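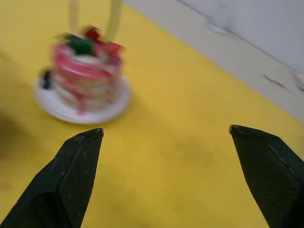

Print
E-mail this page

2022-08-26

Workshop book, Kallen birthday table

I've put this entry off until after lunch, which was a mistake, as I had everything straight in my head this morning and now I have to work it out from the scraps of paper in my apron pocket. Anyway. The cake is on its plate and the plate is on the yellow, and I'm very fond of the whole thing, more than I should be of a cake that can't be eaten.

For anyone picking this up cold: the Kallen order is for a small birthday setting that goes in a shop display up in Nukdale. Cake, plate, candles, a card to stand or lie beside it. They wanted it cheerful and a little homemade looking, with sauce that runs, and they wanted the berries to look as if somebody had put them on with their fingers. The first cake we made for them, back in January, was much too tidy. It had perfect stripes and a ring of berries spaced like the numbers on a clock, and it looked like a hat.

This one has the pink running down over the pale layers, all the way to the plate in places, and that made the difference. I let the color go where it liked and only turned the cake now and then. There's one spot at the back where it bunched up into a ridge. I took that down with 600 paper, very lightly, and put a little more pink over it, and now I have to hunt for it. If you do the same, please wipe the dust off before the second coat. I forgot on the test piece and it came out looking like cinnamon!

Weight with plate and berries is 926 grams on the kitchen scale. I'm writing it down now so it doesn't get lost again, as the packing slip has a box for it and last time we filled the box in with a guess and had to redo the label.

The plate is the plain round white one. I know the scalloped one from the Murakami box got some votes, and I tried it, I really did, but it fought with the drips. With the plain rim you see the pink against the white and then the white against the yellow, and your eye goes up to the strawberry where it belongs. The scalloped one has gone back in its tissue on the lower shelf. It would be lovely under something simple, a lemon tart maybe, if we ever get asked for a lemon tart.

Berries next. I kept a few back from the top and put them down on the plate at the foot of the cake, with a leaf tucked in among them, and I think that little group is my favorite part of the job. It looks like they rolled off and somebody decided to leave them. Up top it's strawberry, the dark berries and the bits of green. I moved the leaf more times than I'd like to admit. It wants to be near the middle, a little behind the red, or it starts to look like a hat feather (hats again, I know).
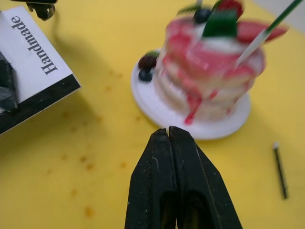
The yellow needs a cleaning before anyone signs off on the color. It has picked up a scatter of small brownish orange stains, mostly over toward one side, and you stop noticing them after a day and then they're all you see. I tried a damp cloth and dish soap on one small spot. The spot got paler, I think, though the light was going and I wouldn't swear to it. I'd rather not use anything stronger until we've tried it on an offcut. If the stains won't shift, we can turn the good side up, provided there is a good side; I haven't looked.

I do still believe in the yellow, by the way. It was a bit of a gamble next to all that pink, and when the cake stood on the bare white table it looked cold and rather small. On the yellow it looks like a birthday. The Davmont swatches, which we went through last time, had a softer butter shade that I liked on paper, but beside the sauce it went gray.

On to the card. I cut it from the heavy white stock and lettered it by hand in black, and kept it small so that it wouldn't compete with the plate. My first thought was to stand it up behind the cake like a menu. It kept wanting to lie down, and after the third time I let it. Lying flat in front of the plate it has a nice casual look, as if it had been slipped out of an envelope. The question is which way round it should face, and I went back and forth on that all morning. If it faces the person at the front of the display it's easy to read, and if it's turned sideways it looks more natural.
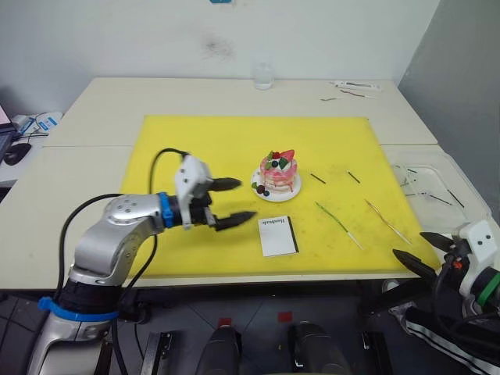 Kallen wrote back before I'd finished my coffee, and said they would like the card turned to face the front, please, as most of their visitors walk past fairly quickly and won't tilt their heads for it. They also asked whether the lettering could be one size up, and whether the berries at the foot of the cake were going to be fixed down, because small hands do reach in. They liked the drips very much and said so twice, which I'm recording here for morale.

So, card to the front, lettering up a size, berries fixed. I had been hoping to leave the berries loose so that the shop could fuss with them, but they're right about small hands. I'll use the clear glue and only a dot under each, so that we can lift them again if the shop changes its mind. The leaf can be pinched under the berries and won't need any of its own.

While I had the card stock out I went ahead and cut extras. We bought the pack of 1000 thinking it would last for years and it's going down faster than I expected, partly due to me, I'm afraid, as I keep using it for shopping lists. Blanks are in the flat drawer, in the envelope marked SMALL.

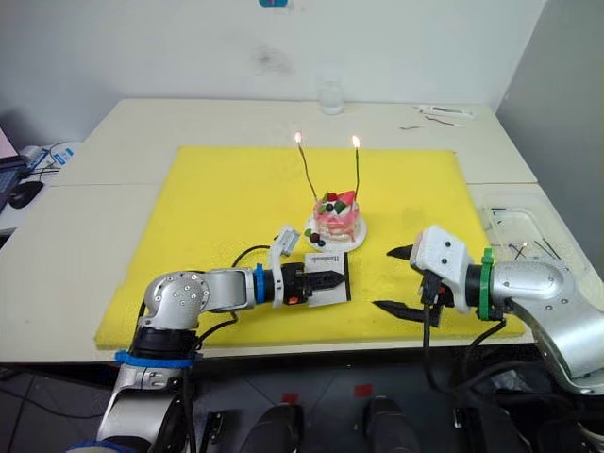
CANDLES AND STICKS

Two candles in the cake, and I'd like it to stay at two. One leans a little and the other stands straighter, and I love that, it's how candles go in at home when somebody is in a hurry and the children are already singing. Please don't straighten the leaning one! With both of them lit, the pink looks warmer and the strawberries get a bit of a shine that they don't have under the ceiling light alone. The shop will have to decide for itself what it does about a flame near its curtains. I've put a line about it on the delivery note.

The spare dark sticks live in the clear plastic tray at the side of the table. Please put them back there when you've tried one. I had strays lying all over the yellow at one point, two short dark ones and a longer green one with a pale tip, plus a thin wooden skewer that I'd been using to test depth. The skewer is handy for that. Push it in until it stops, mark it with your thumbnail, and you know how much candle you'll have left showing. The holes want to be snug, too. If one gets sloppy, a crumb of putty at the bottom will tighten it up.

I liked the green one more than I thought I would. It picks up the leaf. But it's so much longer than the short dark ones that as a pair they looked like a parent and child, so it's out for Kallen. Keep it in mind for something taller.

Still to do, in no particular order:

- reletter the card, one size up, facing front
- glue dots under the berries at the foot of the cake
- soap test on an offcut of the yellow
- count what's left in the candle tray and put it on the list
- find the lid for the cake box (I had it on the stairs)
- ask Nukdale how deep the display shelf is, front to back

About that last one, I have 33 centimeters written on the back of an envelope, with no note of whether it's the shelf or the window ledge. If it's the shelf, the plate and card fit with the card lying in front, though there won't be much room left over for anything else. If it's the ledge then I don't know the shelf at all and I'll have to ring them up and ask again, looking foolish.

The putty is nearly finished as well. I've put the tub upside down on the windowsill so whoever opens it next gets the last of it.

Print | E-mail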